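Inicio · Comunidad · Orden en casa · Talleres y cuartos · Buscar

Tiempo de lectura: 3 minutos

¿Cómo ordenar por color un montón de piezas cilíndricas sin volverme loca?

Nayeli Villanueva

¡Hola a todos! Por fin me he puesto con el cuarto del fondo y estoy emocionadísima, porque llevaba desde noviembre mirando el mismo cajón y cerrándolo otra vez. Dentro hay de todo, pero sobre todo piezas con forma de cilindro: botecitos, tapones largos, tubos cortos, unos claros y otros negros, de alturas distintas. Tumbados ruedan por todas partes y nunca encuentro el que busco.

Tengo una mesa blanca despejada y pensaba usar bandejas de plástico de colores, de esas rectangulares y bajitas. Mi duda es si conviene separar por color o por altura, y si es mejor guardarlos de pie o tumbados. ¿Y hace falta comprar divisores? He visto unos de la marca Holen por 2.000 pesos y me parece mucho para un cajón.

Kenneth Salazar

De pie, siempre. Y por color primero.

Maribeth Rivera

¡Qué buen proyecto, Nayeli! Yo pasé por lo mismo con el armario de manualidades y ahora me encanta abrirlo (lo abro a veces solo para mirarlo, lo confieso). Te cuento cómo lo hago.

Pon las bandejas en fila antes de sacar nada del cajón. Una por grupo y una más para lo dudoso, que siempre aparece. Que cada bandeja sea de un color bien distinto ayuda muchísimo: en casa ya decimos «está en la roja» y todo el mundo sabe dónde ir. Si puedes, que una sea transparente o blanquecina para las cosas que todavía no tienen sitio. 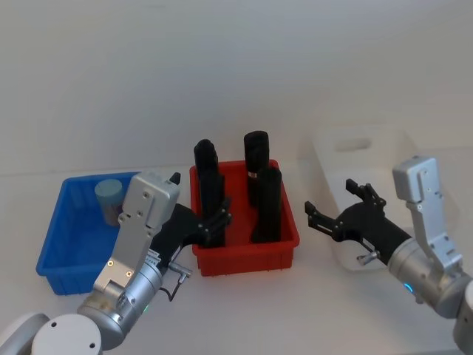

Cilindros negros de pie en la bandeja roja; en la azul, uno claro.

Como las bandejas son bajas, las piezas altas asoman por encima del borde y se cogen sin rebuscar. Yo pongo las más altas atrás y las cortas delante, igual que en una foto de clase, y así también resuelves lo de la altura sin hacer otra separación. Las que se caen con mirarlas las arrimo a una esquina.

Los divisores yo no los compraría todavía. Prueba un par de semanas sin ellos; si las piezas se mueven mucho, un trozo de tapete antideslizante en el fondo hace maravillas. El mío es de Trolton, me costó 1.252 pesos el rollo grande ¡y todavía me queda más de la mitad! Lo recorté con tijeras de cocina y lo dejé un pelín más pequeño que el fondo para que no se levantara por las esquinas.

Otra cosa: mide el cajón antes de enamorarte de las bandejas. El mío tiene 19 centímetros de alto por dentro y los tubos más largos rozaban arriba, así que esa bandeja acabó en la repisa. Ahí está feliz.

Jonas Wieser

De acuerdo con Maribeth en casi todo. Yo separo por uso, porque en mi taller el color no me dice nada, pero si las tuyas son claras y negras tiene todo el sentido empezar por ahí. Ponle etiqueta a la bandeja de lo dudoso, o dentro de un mes será otro cajón como el que tienes ahora. ¡Y sube una foto cuando lo termines, que estas cosas animan mucho!

Última actualización: noviembre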